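Curnura Community Orchard and Seed Library
Progress report to the Plenen Fund
Second reporting period, through June

Summary

What a season! We came into this period with a half-cleared lot on Hajji Street and a seed cabinet that wouldn't close, and we are ending it with 60 young fruit trees in the ground and a lending system people use every week. Spending is on track, one deliverable has slipped, and we'd like to move a small amount between budget lines (see the end of this report).

Planting

All 60 trees went in before bud break. The mix is apple, pear, plum and a short row of quince along the north fence, where the soil stays damp longest. We planted the apples at 18 feet apart, a little wider than our original plan, after the county extension office looked over our soil survey and told us the rootstock would outgrow the tighter grid. That cost us one row, and we filled the leftover strip with currants and gooseberries.

Losses so far are 2 trees, both plums, both in the low corner by the storm drain. We dug one up to look at the roots and they were black and soft. The replacements will go on raised mounds this fall. Everything else has leafed out, and several of the pears put on more growth by early June than we expected to see all year.

Mulch was the happy surprise. A local tree crew dropped off chips for free, and then kept dropping them off, and we now have enough to cover every tree ring twice. 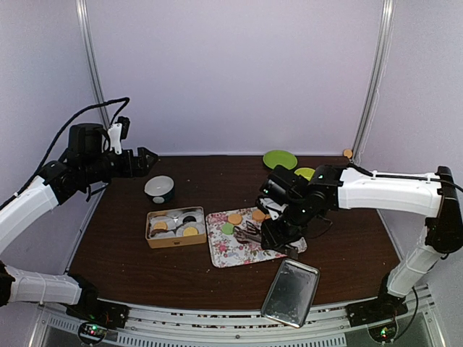 Joaquín Vergara read a draft of this section and asked us to add that the mulch needs to be pulled back a hand's width from the trunks before winter, or the voles will have a feast. He also thinks we should stop calling the quince row an experiment, as his family has grown quince two streets over for decades without any trouble at all.

Point taken on both. Trunk guards are on order, and the quince is now listed in the planting plan as a main crop.

Seed library

The lending side has grown faster than the orchard, which makes sense given how much quicker a bean is than a pear. Borrowers take up to 21 packets a season and return what seed they can in the fall. Beans, peas, lettuce and tomatoes go out the most. Squash is popular too, though we hand it out with a warning about cross-pollination, and we no longer accept squash seed back unless the grower has hand-pollinated and taped the flowers.

We have been sharing stock with the Umar Valley growers, who sent us a dry bean that does beautifully in short seasons. It has a cream coat with a maroon eye and cooks up soft without splitting. We grew out a full bed of it and plan to offer it to every borrower next spring.

Germination testing has settled into a routine on Tuesday evenings. Ten seeds per lot, damp paper towel, a labeled bag, a warm shelf, and a check after a week. Any lot where fewer than six sprout gets pulled from the drawers. The old onion seed failed almost completely – no shock, since onion barely keeps past a year – and the carrots were patchy. The tomatoes, some of them quite old, came up like grass.

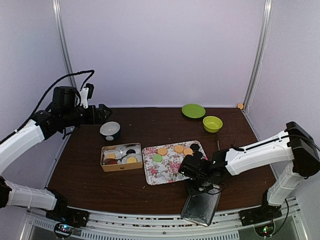
Dark wood-grain tabletop with pale panels behind it.

Workshops

Pruning filled up both times and we had to turn people away from the second one. Grafting was smaller and much slower going, with a lot of careful knife work and a lot of tape, but the take rate on the scions was excellent and everyone went home with a labeled whip in a pot. We want to run it again next March with more sharpening stones.

The deliverable that slipped is the printed growing guide. The text is finished in English and Spanish. The planting calendar is holding it up: our frost dates came from the airport station, and the lot runs noticeably colder. We are logging our own lows now and would rather print once with the right dates.
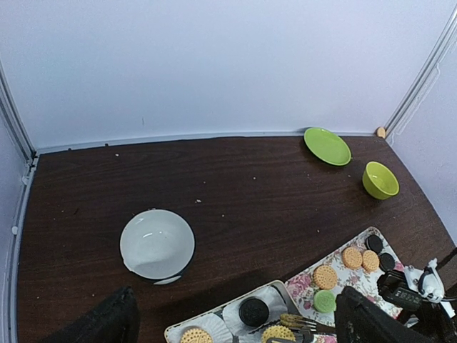 Lime-green plate near the back wall.

Budget

Tools and fencing came in under plan. Irrigation came in over, mostly because the water meter had to be moved to the alley side. We ask to shift the fencing savings to irrigation, with no change to the total.

Next period

Replace the plums on mounds. Fit trunk guards. Finish the drip line to the currants. Print the guide. Collect returned seed and clean it before the first hard frost, and start a waiting list for pruning right away so that we can book a third date.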